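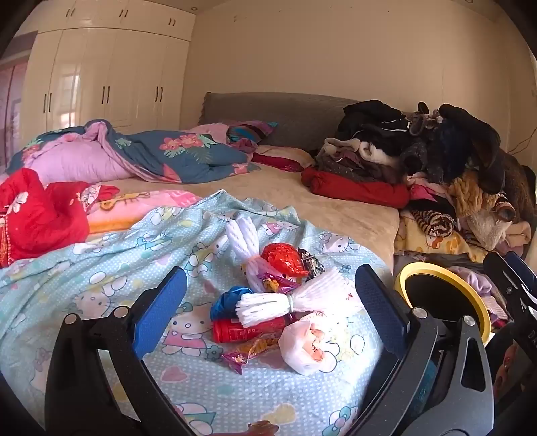

Marlene Fagundes wrote to ask whether the lures really need to live in the freezer, and whether one trap per greenhouse bay would do her for tomato leafminer or if she'd be throwing money away. She also wanted to know what she'd be getting in the box, and fair enough, the old page didn't say.

So I've rewritten the page. Yes to the freezer (more on that further down), and one per bay is fine if your bays are small and you only want to know when the moths arrive. If you're trying to find out where they're getting in, you'll want more.

Hidby Delta Trap Kit for Tomato Leafminer

I've been selling monitoring traps out of the back half of a seed shed for long enough that I have strong feelings about cardboard. The Hidby is the delta trap I use in my own two tunnels, and it's the one I pick when somebody calls and says "just send me what works." It's a folded corrugated plastic tent, open at both ends, with a slide-in sticky floor and a rubber septum lure that smells, to a male moth, like a female moth. You and I won't smell a thing.

What comes in the kit

4 delta trap bodies, white, shipped flat
17 sticky liners
4 pheromone lures, each sealed in its own foil pouch
4 wire hangers with a twist hook
One record card, printed both sides

Why seventeen liners and not sixteen? The supplier packs them that way and I gave up asking. Use the spare for practice, the glue is fierce and your first one will end up stuck to your sleeve.

The trap body

It folds along three scored lines and the tab clicks into the slot at the bottom. If you have to force it, you've got the tab backward. The plastic holds up through two seasons for me, sometimes three if the trap's been hanging out of direct sun. By then the ridge gets brittle and it cracks when you squeeze it to get the liner out.

I sell white because white is what I like for moths. We used to carry a yellow one too, and it pulled in a ridiculous number of whiteflies and fungus gnats and the odd hoverfly, and then you're squinting at a liner full of stuff you didn't want to know about. If you do want whiteflies, buy yellow cards. They're cheaper.

The lure

This is a two-part lure, a major component and a minor one, loaded onto a gray rubber septum. Both are acetate compounds, and the ratio between them is the part the manufacturer fusses over. I'm not a chemist! I sold irrigation fittings before this. But I've had batches from other makers where the ratio had clearly wandered, and you end up with a clean trap and chewed leaves, so these days I hang one lure from every new batch in my own tunnel before I ship any.

A lure lasts four to six weeks once the pouch is open. In a hot greenhouse in August, call it four. The pheromone comes off faster when it's warm, and there's no color change or anything to tell you it's done, so write the date on the trap body in marker the day you hang it. The record card has a box for it as well, but the card is always in the house when you're in the tunnel.

Storage, since that was Marlene's question. Unopened pouches keep two years in the freezer and one season in the fridge. On a shelf in the potting shed I wouldn't count on them past a month. A day or two in the mail does them no harm, and I don't ship with ice packs anymore. Don't open a pouch until you're ready to hang that trap. And don't put an opened one back in with a different species of lure, they pick up each other's smell and then you've got two lures that don't do either job well.

Hanging it

Put the trap at the height of the crop, or a hand's width above it. With young plants I start low, on a stake, and raise it as the vines go up. Put one near the door or the vent, that's where they come in. Keep it off the path if you can, because you'll walk into it with your hair (ask me how I know).

Wear gloves, or at least wash between lures. Drop the septum right in the middle of the sticky floor, small end down, or pin it in the little basket if you've bought the basket. Either works. The basket keeps it out of the glue, which makes liner changes easier.

One more thing on doors. Ventilation matters. I had a trap behind a stack of crates in a dead corner for most of a spring, caught nothing, and felt very smug about my clean tunnel. Moved it ten feet into moving air and had moths on it the next morning.

Reading it

Check once a week. Count the moths, write the number down, and pick them off with a toothpick or draw a ring around each one so you don't count it twice. The male you're after is small, slim, silvery gray-brown with dark flecks, and long antennae swept back. Some other little moths will blunder in. After a few weeks you'll know yours at a glance, and until then a ten-power hand lens is worth having.

The traps catch males only. They tell you the moths are around and whether the numbers are climbing or dropping. They will not clean up an infestation, and I'd rather tell you that here than have you call me cross in July. If the count jumps, go look at your leaves for mines and under the calyx of the fruit for entry holes, then decide what to do about it with whoever you normally ask about sprays or beneficials. Rules on those vary by state, and I don't sell either one.

How many traps

For a home greenhouse or one tunnel, a pair is plenty: one at the door and one at the far end. For anything commercial, the kit of four gets you started, and you add from there depending on how chopped up the space is. Rosângela Barros hangs one in every bay plus one outside by the packing area, and she says the outside one gives her the earliest warning every year. I've started doing the same – it's only one more trap to check.

Other sizes and spares

Liners come in a carton of 106. I know. It's the same supplier. If you're running four traps all season and changing every couple of weeks, a carton sees you through with plenty left over, and they don't go bad as long as the release paper stays on and you store them flat.

Lures are sold singly or in a sleeve. Please order what you'll use in a season.

There's also a Turka bucket trap on the next page, for larger moths like the armyworms. It won't help with leafminer, the entry's wrong and small moths seem to find their way back out. And if you already own the old Söderlund wing traps, keep using them! My lures fit in the clip. The bottoms aren't made anymore as far as I know, but one of my liners trimmed down an inch on the long side will sit in there well enough.

Shipping and returns

I pack orders myself, most mornings. Anything with lures goes by the faster service so it doesn't sit in a hot truck. Trap bodies and liners go whichever way is cheapest unless you tell me otherwise.

Returns on trap bodies and unopened liners, no problem, any time in the season you bought them. I can't take lures back once they've left, as I've no way of knowing how they were kept. If you think you got a bad one, tell me the batch number on the pouch. My own test lure from that batch will still be hanging up, and I'll check what it's catching. If mine's dead too, you get new ones.

Stock note

The next lot of lures is on order, 2,448 of them, and I'll be test-hanging the first few as soon as the box is open. The last batch from October is nearly gone. If you need a sleeve before then, drop me a line first and I'll see what's left in the freezer. Trap bodies, liners and hangers are all in stock. Baskets I'm out of until the mold gets fixed.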